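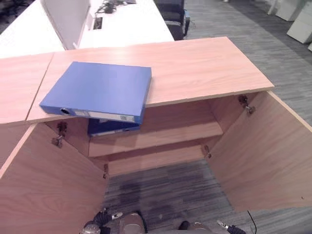 Lever-arch binder on an open cabinet.

Home | Services | Scope | Fees | About us | Contact

Print this page | E-mail this page

About Zidska

Aug 29, 2023
By Naomi Kinyua

Zidska calibrates and repairs industrial weighing equipment. The work covers bench scales, platform scales, crane scales, hopper and tank systems, and vehicle weighbridges up to 40 tons. Laboratory balances are accepted at the Adcombe workshop only, where temperature and air movement can be controlled.

The company was started by Emmanuel Mabula and Muthoni Mfinanga, who had both worked as field technicians for a feed mill operator. Their first contracts were grain elevators and a gravel pit. Farm supply and aggregate customers still make up the larger part of the field schedule. Food packing plants account for most of the rest.

Zidska has 26 employees at 2 sites. Adcombe holds the workshop, the mass laboratory and the office. Grikel is a depot for the test weight trucks and has no public counter. Equipment for repair should be sent to Adcombe.

How we calibrate

Each scale is tested as found before any adjustment is made. The as-found readings are recorded at a minimum of five loads, increasing and decreasing, followed by a corner test and a repeatability test. If the errors are inside the tolerance agreed with the customer, the scale is left alone. If they are outside, the technician reports this on site, makes the adjustment, and repeats the full set of loads. Both sets of readings appear on the certificate.

Vehicle scales are tested section by section with cast iron weights. Where the site does not have room for the full test load, the substitution method is used and the certificate says so. Approaches, drainage and pit clearance are checked at the same visit. Debris under the deck is the most common fault found on older pit installations, and customers are asked to clear the pit before the truck arrives. 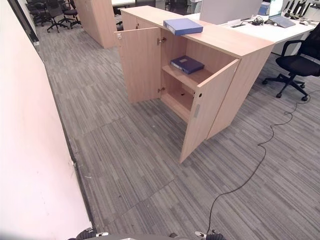

Certificates are issued as signed PDF files within three working days. Printed copies are available on request. Each certificate states the measured error, the uncertainty of measurement, the reference weights used, and the conditions at the time of test. It does not state a due date unless the customer asks for one. The interval depends on use, and a scale that is washed down every shift will need attention sooner than one in a dry stockroom.

In the last business year the company issued 1,839 certificates. Late winter and early spring are the quiet months for field work. November is usually full by the end of summer, and grain customers should book early.

Repairs

Load cells, junction boxes, cables and indicators are replaced from stock where possible. Mechanical lever scales are still serviced. Pivots and bearings are made in the workshop by Jabari Athumani, and lead time depends on the steel. Zidska is the service agent for Aksoy indicators and keeps boards for the current series and the one before it.

People

Emmanuel Mabula, field operations
Muthoni Mfinanga, mass laboratory and technical review
Mwanahawa Khaemba, scheduling and customer accounts
Jabari Athumani, workshop
Naomi Kinyua, quality and documents

Requests for quotation should give the make, capacity, division size and location of each scale. A photo of the data plate is helpful for older units. Complaints about a certificate or a visit go to the quality office and are answered in writing.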